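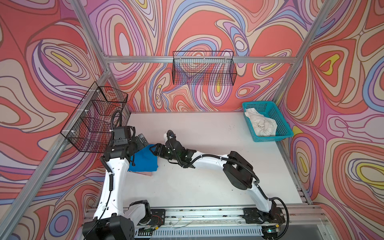
Uvside prints wallpaper, fabric and self-adhesive film to order, in any length from a single panel upward. The questions on this page are the ones our order desk gets most often. Large patterns raise more of them than small ones, and a swirl print in coral red, pink, lavender and periwinkle blue, carried across a back wall and both side walls, brings up most of the points below: how the pattern meets at the corners, how much extra to order, and how close the colors will be to what you saw on your screen.

Ordering

How do I measure for a wall?

Measure the width in three places and the height in three places, and use the largest figure for each. Add 4 inches to the height and 4 inches to the width. Do not subtract doors or windows unless they take up more than half the wall.

Do I need to order each wall separately?

You can, but we suggest entering walls that touch as one run. Panels are then numbered from left to right and the pattern continues around the corner. If you order the walls as separate items, each one starts again at the left edge of the design and the corners will not match.

Can I order a sample first?

Yes. Samples are letter size and come on the material you choose. For designs with a large repeat, a sample shows the color and the surface but only a small part of the pattern. A full-width test strip is available for these – choose "strip" in the sample menu.

How many designs do you have?

There are 1,551 designs in the catalog. Of these, 847 can be printed at any scale. The rest have a fixed repeat, and this is shown on the product page next to the price.

Can I send my own artwork?

Yes. We accept PDF and TIFF files. Artwork should be at least 100 dots per inch at final size. You must own the design or have written permission to use it.

Materials

What is the difference between Netel and Eder?

Netel is our paste-the-wall paper. It has a matte surface and is meant for plaster and drywall. Eder is a self-adhesive film for smooth, sealed surfaces such as painted panels, cabinet doors and glass. Eder can be wiped with a damp cloth. Netel can be dusted but should not be washed.

Will Eder stick to textured paint?

Not well. It needs a smooth surface, and fresh paint has to cure for four weeks before the film goes on. Test a small piece in a corner and leave it for two days.

Can I use either one in a bathroom?

Eder, yes, away from direct spray. We do not recommend Netel in any room with a shower.

Which fabric do you print on?

Umach, a mid-weight cotton. It is 54 inches wide and works for curtains, cushion covers and stretched panels. It shrinks slightly in the first wash, so wash it before cutting.

Color and pattern

Will the colors match my screen?

They will be close, but screens differ. Pinks and purples shift the most, and they also look different under warm and cool bulbs. Look at the sample in the room where it will hang, once in daylight and once in the evening.

Can you change one color in a design?

On most catalog designs, yes. There is a flat charge per order for this, and we send a proof before printing. Thin outlines and very small areas may not be changed separately from the color next to them.

I need more of a design I bought last year. Will it match?

Possibly not exactly. Ink batches vary. Give us the order number and we will print from the same file and settings, but we cannot promise an exact match beside the old panels.

Delivery and returns

How long does an order take?

Printing takes five working days and delivery two to four more. Orders with a color change take longer – the clock starts when you approve the proof. Orders placed by 17th December will be printed before the holiday break.

How is it packed?

Paper and film come rolled in a cardboard tube. Fabric is folded unless you ask for a roll.

Can I return printed material?

Custom lengths cannot be returned unless there is a fault. Check every panel before hanging it and keep the labels. If you find a fault after hanging the first panel, stop and send us photos. We do not cover the cost of panels that were hung after the fault was noticed.

What if a panel is damaged during hanging?

We can reprint a single panel at cost for 60 days after delivery. Quote the panel number printed on the back, in the lower right corner.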